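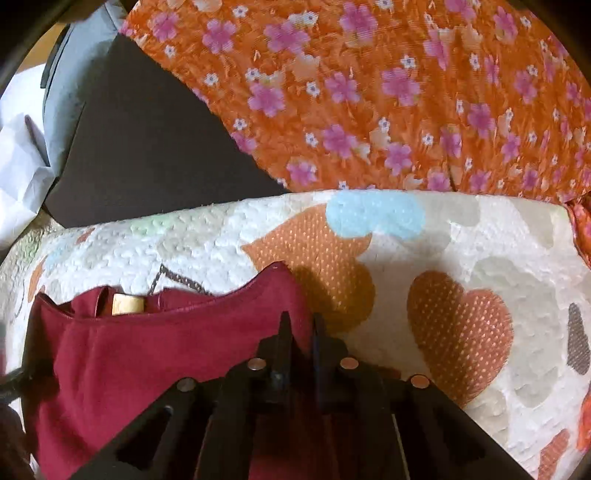
How should a Coman drawstring pouch be washed?

Turn the pouch inside out, close the drawcord and wash it in cold water on a gentle cycle with similar colours. Dry it flat in the shade. Tumble drying will shrink the cord channel.

Coman Drawstring Pouch, Medium
Product code 826
Supplied by Grulano Textile Storage

The Coman pouch is a soft cotton storage bag for cutlery, small instruments, jewellery and travel items. It is supplied to schools, museums, hotels and private customers across Australia. The fabric is dyed before sewing, and slight differences in colour between batches are to be expected. Customers who require matching colours should place their full order at one time.

Construction
Brushed cotton outer with an unbleached cotton lining
Double-stitched side seams
2 drawcords, one pulling from each side
Flat base seam, without gusset

Colours
Maroon, navy, charcoal and bottle green. The Dradaseo range, in undyed cloth, is listed separately.

Care
New pouches should be washed on their own before first use, as darker colours may release some dye. Bleach and fabric softener are not recommended. A warm iron may be used on the outer fabric while it is slightly damp.

Silverware should be fully dry before storage. The standard lining is untreated and will not prevent tarnish. The Sinotano lining, which is treated for this purpose, may be requested when ordering and must not be machine washed.

Orders and returns
Stock colours are dispatched in up to 3 working days. Embroidered orders are made to request and cannot be returned unless faulty. Unused pouches in their original wrapping may be exchanged for another colour or size. Replacement drawcords are sold in packs of 2 under Spare Parts.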